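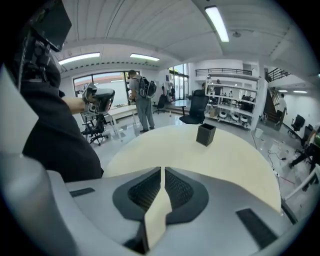
# Brarthorpe shared room: progress report

2025-01-13
Prepared by Gwenllian Mathias

## Where things stand

The grant paid for a year of work on the ground-floor room at Brarthorpe. We are past the halfway point and I'd call the result mixed. The room is open and people use it. Whether they use it because of anything we bought is a question I can't answer from the evidence I have, and I would be wary of anyone who said they could.

The application promised a flexible space with furniture that could be moved in a few minutes by whoever happened to be there. I didn't write that sentence and I have never liked it. Furniture gets moved when somebody needs the floor. The rest of the time it stays where it was delivered.

## The round table

We bought the large round table, cream-white top, from Kakik. It was the biggest single item on the furniture line and the one I argued against. My objection was that a round top can't be pushed against a wall or joined to another table, and that a pale one would show every mark.

On the first point I haven't changed my mind. The table takes up more floor than its seating justifies, and people end up standing beside it or walking past it to get to the open floor near the back windows. On the second I was partly wrong. The top wipes down well with a damp cloth and so far I have found one scratch, near the edge, that won't come out.

What it is good for is putting things down. Small items left on it are easy to spot, even the little black square cup that tends to end up on the far side. I had asked for trays. We got cups, and I will admit they do the job for pens and screws. They are useless for anything longer than a hand.

## Floor and windows

The open floor is the part of the project I would defend. People stand and walk about with their bags still on their backs, which tells me two things: there is enough room to do it, and there is still nowhere sensible to hang a bag. Hooks were in the original plan. They were dropped when the Hughes quote for the wall repairs came in high, and they have not been put back. A row of 18 would cost $208 fitted. I'd like that approved before any further spending on seating.

The back windows are as they were. The application described the daylight as "transformed." We washed the glass and took down a blind. It is better, and that is the most I'm prepared to say.

## Lighting

Lumex delivered the ceiling fittings six weeks later than agreed. Four of the batch had the wrong brackets and went back. The replacements are in and working. Their brochure claims that the new fittings make people more productive – I have left that claim out of our own reporting and would ask that it stay out of yours.

## Use of the room

The booking sheet shows 20 sessions since opening. I don't put much weight on that. Some groups book and don't come, others come without booking, and one regular group fills in the sheet for the whole month on the first day. The sheet is a record of intentions.

A sign-out column was added to fix this. Few people fill it in. I suggest we either drop it or make someone responsible for checking it, and I would lean toward dropping it.

## Money

Furniture came in slightly under budget, entirely thanks to the cheaper chairs. Lighting is on budget. Wall repairs went over, and the hooks paid for it. The storage line has not been touched, as I have yet to see a cabinet proposal that didn't block either the socket or the door.

## What I'm asking for

- Approval for the coat and bag hooks, as priced.
- Permission to move the unspent storage money into the next period.
- A decision on the second round table. My recommendation is no. If a second table is wanted, it should be rectangular and on casters with brakes.
- Removal of the word "flexible" from the project summary on your website until we have something to back it up.

## Next period

The remaining work is small: edge trim by the door, a second coat on the patched wall, labels for the switches. The trim has been "next week" since before the holidays, so I have put it down for the end of the period. The final report is due in May, and I'll include a proper headcount done by a person standing in the room.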